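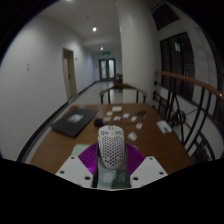
Hi all,

Rami Mansour wrote on 24 Sep 2023:

> Has anyone bought the Flinel hand-held gripper kit? We're choosing between that and the Willska one for recording tabletop demos. Mostly I want to know how the soft fingers do on smooth, rounded stuff, and whether the wide lens is any use once you're right on top of an object. Also, is the extra finger set worth paying for?
>
> Rami

We've had the Flinel since February, so I can help with at least half of this (Achilleas has the Willska in his lab, maybe he'll chime in).

Fingers first! I like them a lot. The ribbed pads bend around whatever you close them on, and for a computer mouse that matters, as the sides curve every which way and hard jaws tend to squirt it out the front. We've been doing pick and place with one of those honeycomb shell mice on a long wood table, and out of 113 tries last week I kept 103. Most of the ones I threw out were me closing too high up on the shell, so blame the operator and not the kit.
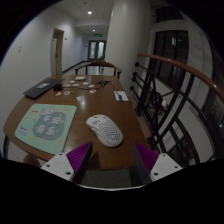
What I do now is line up straight behind the mouse, get low, and only then close. Coming in at an angle works too, but the pads grab unevenly and the mouse turns a little as you lift. If you want clean demos, slow down for the last few inches - it feels silly but the recordings are so much nicer to work with.

The lens is very wide. You get the whole table and a good chunk of the building with it, and straight edges come out curved. That's great for keeping track of where you are, not so great for reading small print on anything. Solange tried a narrower one from Tusitz and went back after a day because she kept losing the object on the approach.

Things I don't love: the trigger is stiff, my hand is done after 80 or so grabs, and the manual has two pages on assembly that contradict each other. Follow the second one. Support did answer my email, but it took them a while.

I'd get the spare fingers, yes. Iolanda has the part number if the shop page is still broken.

Gilmar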